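Dyeing yarn in the kitchen, or how I learned to love blue

2020-06-27

I have been dyeing my own wool since March and I am completely gone on it. I dream about it. I look at a plum and wonder what proportions I would need. My hands have been faintly green at the knuckles for a good part of the spring, and I have stopped wearing gloves properly, so that one is on me.

It started with a bag of undyed skeins from Stitine, the little mill shop out past Drurthorpe. They sell their seconds by weight, and the seconds are lovely -- maybe a slub every few yards, maybe a join that wants tucking in. I came home with seven of them and no plan at all. I figured I would knit them up plain. Then I read half a chapter of a library book about acid dyes and the plain sweater was never mentioned again.

If you have never tried it, the basics are so easy that I'm a little mad at myself for waiting. Soak the wool in lukewarm water until it sinks. Add white vinegar to a big pot you won't ever cook in again. Stir in the dye, lower in the wool, bring it up slowly and then leave it alone. The leaving it alone is the hard part for me. I want to poke it! Poking is how you get felt.

I use the Naciri powders, mostly because the shop in Farkivbridge keeps them in stock and will sell you the small jars. I own five of them now: a warm red, a cold blue, a turquoise, a yellow and a black I am a bit scared of. Everything I've made so far came out of those five. A friend of mine has something like a whole closet of premixed colors, and they're gorgeous, but I get such a kick out of mixing. You put a speck of black in the red and suddenly it's brick, it's old barn, it's the inside of a fig.

What I really want to talk about, though, is strength. I spent weeks thinking of color as a matter of which jar. Then I dyed three little test hanks in the same blue with different amounts of powder, and I swear they looked like they came from different families. The weak one went airy and almost green. The strong one went so deep I thought I'd ruined it. Since then I've been looking at plain flat color everywhere, and especially at how a red or a blue changes between the side facing the light and the side facing you.
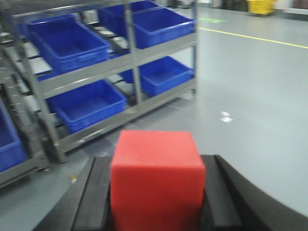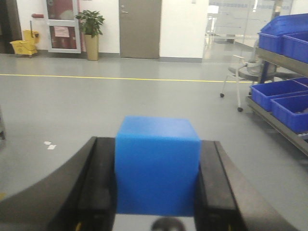
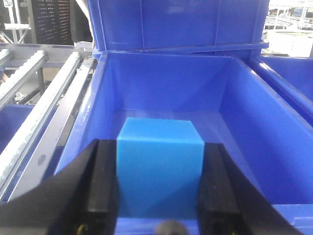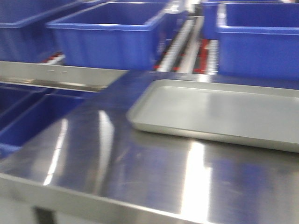 So now I write everything down. Each test hank gets a tag with the weight of the wool, the weight of the powder and how long it sat in the pot, and the tags go on a ring that hangs from the cabinet knob. My handwriting is terrible and at least one tag just says "more???" but it's a system and it's working. I can repeat a color now. Repeating a color felt like a magic trick the first time, and I made everyone in the house come and look at two identical hanks of teal. They were polite.

The big project is a blanket. I've been planning it as a slow fade, red at one end and blue at the other, with all the strange purples in between, and the pattern works out to 398 rows if I leave off the border. With the border it's 418. I will be doing the border. I love a border, and garter stitch hides a multitude of wobbly edges.

The purples have been the trouble. Mixing my red and my blue in equal parts gives you blue, pretty much. The blue just eats it. I had to go way up on the red before anything happened, and even then the two colors don't take at the same speed, so the wool comes out with little pink flushes where the red grabbed on first. I fought that for two whole pots. Then I wound one of the flushed skeins into a ball and it was the prettiest thing I've made all year, so the flushes are staying and I'm going to pretend I meant them.

Some odds and ends I've picked up. Tie your skeins loosely in four places, with a figure eight, in cotton. Tight ties leave white bands (I have a whole hat's worth of white bands). Let the pot cool all the way down before you take the wool out, overnight if you can stand it. Rinse in water the same temperature as the wool. And do your drying somewhere the cat doesn't go.

I'm three balls into the red end and it's growing fast. Next up is the first of the real in-between shades, and I've got the pot soaking as I type this, with a lot more yellow in it than the book says to use.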